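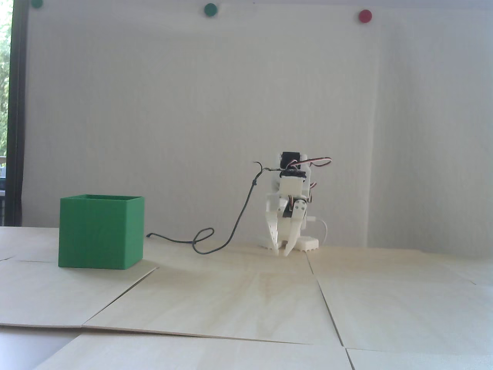 Moya is looking for people to take part in a table-tidying study at our rooms in Tramow. We want to learn how people sort and put away small household items when they are given a box and a clear surface to work on. You will sit at a pale wooden table with an open-topped green box at one side, and we will ask you to put things into the box in whatever order suits you. Most of the items are everyday ones such as keys, spools of thread, pens and bottle caps.

A session lasts two hours, with a break halfway through. You will do the same task several times with different items and then fill in a short form. There is no right way to do it and we do not score you. Notes are taken during the session and stored under a number, without your name.

Who can take part

You must be 18 or older and able to sit at a table and handle small objects with at least one hand. Left-handed people are especially welcome – we had too few of them in October. You do not need any experience. If you wear reading glasses, bring them.

If you took part in the October round, you can apply again, but new people will be placed first.

When and where

We have 31 places. Each person comes for 3 sessions, at least a day apart. Morning and afternoon times are available.

The study room is on the ground floor of the Clokness building, 1882 Raltley Road, Tramow. There are no steps at the front entrance. Parking is behind the building and is free for participants. The bus from Raltley stops across the street.

Payment

You will be paid after each session, by bank transfer or gift card. If you have to stop early, you will still be paid for that session.

How to apply

Fill in the form at the front desk or ask for one by mail. Tell us which times you can come and which hand you write with. Forms must reach us by Dec 5, 2025. We will write back to everyone who applies – please do not come to the study room without a confirmed time.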